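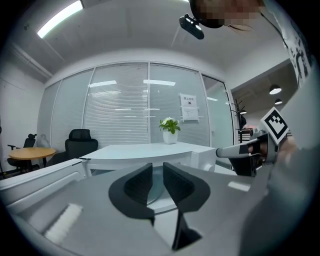
Equipment budget: hand-held grippers

The Skalthorpe office has asked for a second set of hand-held grippers in the coming year's plan. Neville Bickerstaff has put the cost at £1700 for the pair, with a further £400 for spare fingers and printed markers. A quotation from Mellari was £825 higher and has been declined.

Funds will be released in August, subject to approval - orders should not be placed before then. Departments wishing to share the equipment are asked to write to Alfie Hulme, stating the hours required.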